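Racehorse Care and Form, Session 3: Reading a Pedigree Page Without Getting Lost

Okay, welcome back. I promised last time that we'd get to sales catalogs, so get yours out (the Stollau yearling one, with the August dates on the cover) and find a page you haven't scribbled on yet. If you left yours at home, share with a neighbor.

I love pedigree pages. I know they look like a phone book somebody sat on, but once you can read one you'll start picking them up for fun, I swear. Let's do the layout first and then argue about what it means.

The sire goes on top

The family tree at the top of the page has the sire's side in the upper half and the dam's side in the lower half. Always. You read left to right, going back a generation each time. The first paragraph under the tree is about the sire, and please be a little suspicious of it! The people writing it want you to buy the horse, so it'll list the stakes winners and skip the hundreds of foals that never won a thing. A popular stallion can cover a lot of mares every season, so a long list of winners may only mean a long list of runners. Always look for winners as a share of runners, and if the page doesn't give it, go look it up before next week.

Black type

Names in bold capitals are stakes winners. Bold with ordinary upper and lower case means the horse placed in a stakes race but didn't win one. Everything else is in plain type. That's the whole code, and it's where your eye should land first. Then ask how far down the page the bold is. Black type under the first dam is close family. Black type under the third dam is a great-aunt or a cousin you see at weddings, and I wouldn't pay much extra for it.

A word on "half brother," which half of you got wrong on the worksheet. Horses are half siblings only if they share a DAM. Same sire, different dam, and we don't call them anything at all, or we'd be calling half the barn brothers.

Siblings of a star

So a great mare retires and her little sister comes up for sale. What's she worth? My favorite case for this is the Punosham family, which we'll use all term. Punosham herself won her first start by a nose and then got better every year. Her full sister Bunden had the same sire, the same dam, the same farm and the same trainer, and she won one maiden at 1,000 meters and never looked like winning another. Full siblings get a different shuffle of the same deck. Buyers know this perfectly well and pay up anyway, partly for the residual value: a filly from a famous family can go to the breeding shed even if she's slow. A slow gelding from the same family is a nice riding horse.

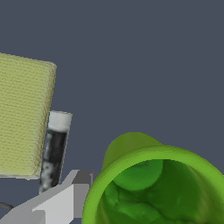

Fig. 1. Sponge-like block against a dark blue-gray background (computer rendering).

Then there's Shehata, the half brother, by a staying sire. He needed 1,623 meters just to get warmed up (that's our odd local mile, measured from the old chute) and he did his best work over much longer trips. Write both sires down side by side and you can see where that might have come from. I say might! One horse proves very little, and I'll take points off if you write "proves" in your essay.

What the page leaves out

It won't tell you how the yearling walks. It won't tell you about the knees, the feet, the throat or the temper. A dam with several foals of racing age and hardly any runners should make you wonder about soundness, and you'll only catch that by looking at the gaps between foaling years and the foals listed with no race record. Read the blank spots.

For next week

Pick any page in the catalog. Write me 3 paragraphs: the sire, the first dam, and whether you'd bid. You have a pretend budget of $50 thousand and you don't have to spend it. Passing on the horse is fine as long as you tell me why. Mark every black-type name under the first two dams and say how each one is related to the yearling.

Bring a highlighter too, we're doing inbreeding notation and it gets messy.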